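Squeaky/drummy spots in click plank over slab, inject or pull it up?
Flooring & Subfloors > Floating floors

tarn_osk
Back bedroom, 11 x 12, slab on grade, house from the late 70s. Wood-look click tile went down in April over the pad that came with it (Drudell 2 mm). Two areas now sound hollow when walked on, and one of them moves enough that I can hear the joint tick. Larger area is near the wall with the shelf on it, smaller one is by the door. 6 foot level across the big one shows a dip, and I can slide two stacked business cards under the middle. Did not check flatness before install beyond looking at it. Options as I see them: drill and inject, or lift back to the dip and fill. Which one?

mudbed
Lift and fill. Injection kits are for glued floors that have let go. On a floating floor you are filling the space between plank and pad, or pad and slab, depending on where the needle stops, and you have no control over which. Once it sets, that plank is pinned and the rest of the floor still wants to move around it.

tarn_osk
The kit I was looking at is the Braltik one. The label says "suitable for floating floors."

mudbed
I have used it. It holds fine, and the holding is the problem. The joints on either side of the pinned plank take all the seasonal movement after that.

gauge_block
Disagree with the blanket no. In a room that small the total movement is close to nothing. Rigid core over a conditioned slab, 12 feet of run, one pinned plank won't open anything. I did three rooms in a rental that way and the joints are still tight after 7 years. Long hallway or open plan, different answer.

mudbed
Was the rental in a climate with any seasons?

gauge_block
Coastal, so mild. Fair point, but the slab temperature in an occupied house doesn't swing that much anywhere.

mudbed
It does next to a south-facing slider. OP, any big glass in that room?

tarn_osk
One regular window, north side. Blinds mostly down.

screed_and_pour
Before anyone argues about glue, what is the dip in actual numbers? Business cards aren't a unit. Put the level down, use feeler gauges or drill bit shanks, and write down the gap and the length it occurs over. Most click products want 3/16 in 10 feet. Some want 1/8 in 6. If you are inside spec, the hollow sound is just a floating floor being a floating floor and you can leave it alone. If you are outside spec, no injection is going to fix it.

Also check the perimeter. A floor that is tight to the drywall or pinned under baseboard will lift slightly in the middle and sound exactly like a dip. I see this more than real slab dips.

tarn_osk
Measured with drill bits. 1/8 bit goes under easily, 5/32 goes with a push, 3/16 does not. That is over a little less than 6 feet. Door area is under 1/8.

Perimeter: I left 1/4 on three walls. On the shelf wall I can't tell without moving it. The planks run under the shelf, it stands on top of the floor.

screed_and_pour
So the door area is fine and the big one is slightly over on the strict spec. What does the shelf weigh loaded? Heavy furniture on a floating floor does the same thing as your glue, it clamps the planks at that spot. Put it at the edge of a dip and the planks bridge from the clamped side.

gauge_block
Cube shelf with books in it is a lot more than people think. Post a photo of that corner so we can see how close it sits to the wall.

tarn_osk

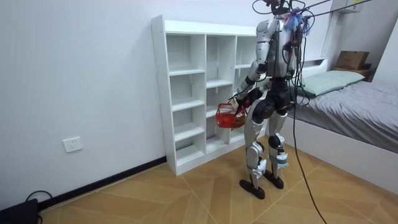 Back bedroom, shelf end. White cube unit, standing directly on the planks.

screed_and_pour
OK, tall open cubby unit. Can't judge the wall gap from that. Unload it, pull it out from the wall, and walk the spot again before you do anything else. Costs you an afternoon. Take a baseboard off while you are in there.

dry_lay
Came in from a search, same symptom here. Mine was the pad. Installer doubled it up to "soften" a low area, 2 layers under the click floor, and the joints flexed until two tongues broke. OP, is it a single layer all the way?

tarn_osk
Single layer, seams butted and taped.

mudbed
Good. Never double it.

tarn_osk
Update. Emptied the shelf and moved it to the opposite wall. Ticking stopped right away. Hollow sound is still there but quieter. Baseboard off: the gap behind is maybe 1/16 at one end and zero at the other. Drywall screw head touching the plank edge.

screed_and_pour
There it is. Trim the planks back to 1/4 with an oscillating saw, back the screw out, vacuum, leave it for two weeks and measure again. If it still bothers you, lift four rows and feather the low spot with patch.

gauge_block
And if it is only the sound after that, I would still take one hole and a syringe over lifting four rows.

mudbed
And I still wouldn't.

tarn_osk
Trimming this weekend. If I do end up patching, is the 4000 psi stuff overkill under a bedroom? The store has Cuervo patch at that rating and a cheaper one with no rating on the bag.

screed_and_pour
Rating isn't the issue for a feather edge. Buy the one that says it goes down to zero thickness and prime the slab first. A 20 lb bag is more than you need.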